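Home | Scoring | Guides | Club Averages | Contact

How to work out a batting average when half the team is not out

Every July somebody at Vultstead Cricket Club announces that he is averaging 100, and every July it is a tailender who has been dismissed once. The sum is easy enough. Doing it fairly takes a bit longer.

Start with the scorebook, and copy out each batter's runs and dismissals. Retired hurt counts as not out. Retired in a huff counts as out, whatever Aqeel Kazmi tells you.

Divide runs by dismissals. Innings don't come into it. Noman Sethi made 117 runs and was out twice, so he averages 58.5 and has mentioned it.
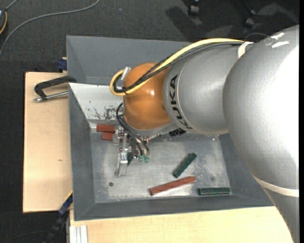
KUKA robot arm over a grey bin.

Next, set a minimum. We ask for five completed innings before a name goes in the main table. Anyone short of that goes in a second list underneath, where they can be admired separately.

If a batter has no dismissals at all, put a dash. Don't write "infinity". We did once and it ended up on a trophy.

Finally, add a column for runs per innings, using every innings including the not outs. Anyone whose two figures are miles apart has been batting at nine and blocking. Sort by average, break ties on total runs, and pin it up after the bar has closed.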